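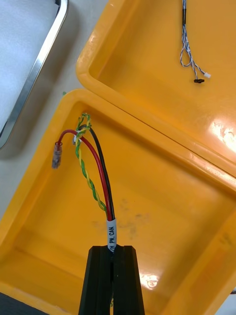
Tonwood Strep A Rapid Test, cassette format

Throat swab test for group A strep, for clinic and urgent care use. Result in 8 minutes. No analyzer, no reader, just the cassette.

In the box
Cassettes in foil pouches, sterile swabs, reagents 1 and 2, extraction tubes, positive and negative controls, instruction sheet. Pack sizes on the order form.

Storage
Room temp or fridge. Do not freeze. Use within 2 hours of opening pouch.

Reading it
Two lines, positive. Control line only, negative. No control line = invalid, repeat with a new cassette. A faint test line still counts as postive. Don't read late.

Ordering
Ships from Dallidport. Orders in by noon Friday go out same day. Replaces the old Thygesen dipstick, which is discontinued, remaining stock sold untill March. Extraction tubes are not interchangable between the two.

Professional use only. Product questions to Sveva Farina, bulk pricing to Aksel Eyvindsson.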